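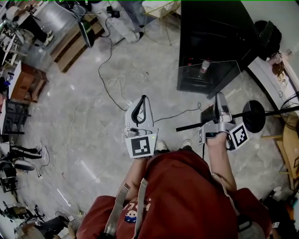 A reader wrote in after the June post to say that every mill tour is a gift shop with a long hallway in front of it, and asked if the Nosberg open day was any different. It has a gift shop. The hallway is short. I spent most of a day at the mill and I'd go again, mainly for the dye house and the mending room, so these are my notes for anyone thinking of making the trip to Ruluston next year.

## Getting there

The mill sits at the low end of Ruluston, past the old freight depot, where the road drops toward the river. There is a bus from the center of town that stops at the top of the hill, and from there it's a ten-minute walk down. The sidewalk runs out halfway. If you have a stroller, drive or get a ride to the gate.

Parking on the open day is in the field across the road. It costs $3, cash only, and the person taking the money had run out of ones by 10 a.m. Bring small bills. The field slopes and the far end was soft, so I parked near the gate and had to wait to get out later because of the line of cars behind me.

Doors opened at nine. I got there a little after and walked straight in. By eleven the line for tour tickets went out to the loading dock.

## Tickets and groups

Entry to the yard, the shop and the small display in the front building is free. The mill tour itself is ticketed, and you pick up the ticket on the day at the desk inside the main door. Each ticket has a start time printed on it. Groups are capped at 20 and the tour lasts 40 minutes, although ours went over, partly because one family had a lot of questions about moths.

You are given foam earplugs at the door to the weaving shed. Take them. Some people in my group put them in their pockets and regretted it once the looms started. Long scarves have to come off, and long hair has to be tied back before you pass the yellow line. Sandals are not allowed, and one couple was turned away for that and went off to look for other shoes.

## What they make

Nosberg weaves blankets. They used to weave suiting too, and there are sample books from that period in the front building, with small squares of gray and brown cloth glued in rows and the order numbers written in ink beside them. The suiting stopped when the big customers went elsewhere. The blankets kept going, first for hospitals and railroad sleeping cars, then for hotels, and now mostly for people who want a wool blanket at home.

The main line is called Dolus. It's a heavy double weave with a brushed face, and it comes in a plain version and a checked one. I already own a Dolus, bought used, and I had never known why one side feels smoother than the other. The guide showed us: the brushing machine raises the fibers on one face more than the other, and this is on purpose, with the smoother side meant to go down against the sheet. I've had mine upside down for years.

## The tour

You start where the wool comes in. It arrives already scoured, in bales that are taller than I am, and the room smells of lanolin and cardboard. The guide pulled a handful from an open bale and passed it around. It was springy and a little greasy, and small bits of grass were still in it.

From there you go to the carding room. The carding machine fills it nearly wall to wall, and you walk along one side behind a rail. Wool goes in at one end as a loose mat and comes off the other as soft ropes wound side by side on long spools. We stood there for a good while. It's slow and fairly quiet compared to what comes later, and it was the room where the children in our group stopped fidgeting.

Spinning is upstairs. We only looked through the doorway because the aisle is narrow. The floor up there is old wood, black with oil, and worn into dips where people have walked between the frames. The guide said that the boards are turned over before they are replaced, and that some have been turned already.

The dye house is in a separate building across the yard. If you only have patience for one stop, make it this one. The vats were open for the day and one was being emptied of a dark green. Steam came up to the roof vents and everyone's glasses fogged. On the back wall there's a rack of glass jars with dye powder in them, and next to it a shelf of index cards holding the recipes. Each card has a twist of dyed yarn tied through a hole in the corner. The mill has more than 1,000 of these cards and still uses them, even though the same recipes are also on the office computer. When a new batch doesn't match, the dyer goes to the card and holds the yarn up to the north window. I asked what happens when the yarn on the card fades. They dye a new twist and tie it on behind the old one, so a few of the cards are quite fat.

Then the weaving shed. I don't have much to say about it, as you can't hear anything. The guide had written the main points on a set of large boards and held them up one after another, and that worked better than I expected. One loom was stopped so that we could look at the warp up close. The others were running checked Dolus in navy and cream. The floor shakes enough that you feel it in your knees.

## The mending room

After weaving, each blanket is pulled over a tilted table under strong lights, and menders go over it with their fingertips looking for knots, missed threads and thin spots. They mark the faults with chalk and then fix them by hand with a needle, following the path the thread should have taken. On a plain blanket the repair can't be seen afterward. I looked for one that had been finished while we stood there and lost it as soon as the chalk was brushed off.

Visitors were allowed to try this on a practice piece. I was slow and pulled my thread too tight, which puckered the cloth. The mender at my table unpicked it in a few seconds and told me to leave a little slack and let the washing pull it in. That's useful advice for darning socks too, and I've used it since.

The tour ends here. Washing and brushing happen on another shift and you see those machines standing still as you walk out past them.

## Food

There was a tent in the yard selling coffee, soup and rolls, and a truck by the gate selling fried dough. The soup was gone by noon. The Vallejo, a lunch counter up the hill next to the bus stop, was open and had space at two o'clock – I had eggs and toast and a slice of pie there and read the mill leaflet. The pie was cherry and fairly good. They close early, so don't plan on it for dinner.

There are picnic tables along the river behind the dye house, but they're in full sun. The one tree had a family under it all day.

## The shop

Most of the line for the shop is a line for seconds. These are blankets with a fault the menders couldn't hide, usually a streak in the dye or an edge that wandered. They're stacked by size with a pink tag on the corner, and the fault is marked with a loop of red thread so that you can find it. I thought the marking was fair. Some of the faults were very hard to see even with the thread to guide me.

Full-price Dolus blankets cost the same as they do anywhere else, so there's no reason to carry one home from here. The bags of yarn ends are a better buy if you knit or mend. I got a bag of mixed greens and one of undyed gray. The yarn has spinning oil left in it, and it needs a wash in warm water with dish soap before you use it. The label says this in small print on the back. Do it twice.

## Practical notes

- Go early. The tickets for the morning groups were gone before ten.
- Bring cash for parking and food. The shop takes cards.
- Wear closed shoes with a decent sole. The yard is cobbled and the dye house floor was wet when we went through.
- The spinning floor is up a steep stair with no elevator. People who skip it can wait in the carding room and rejoin the group on the way back.
- Restrooms are in the front building only, and you can't leave the tour partway through to get to them.
- Photos are fine everywhere except at the recipe cards.
- Dogs are allowed in the yard on a leash, and not indoors.

The front building also has a small display of old shuttles and a hand loom that children can use. I went back to it after the Vallejo and it was much calmer by then. The last tour goes in at three, and the gate to the parking field is locked at five.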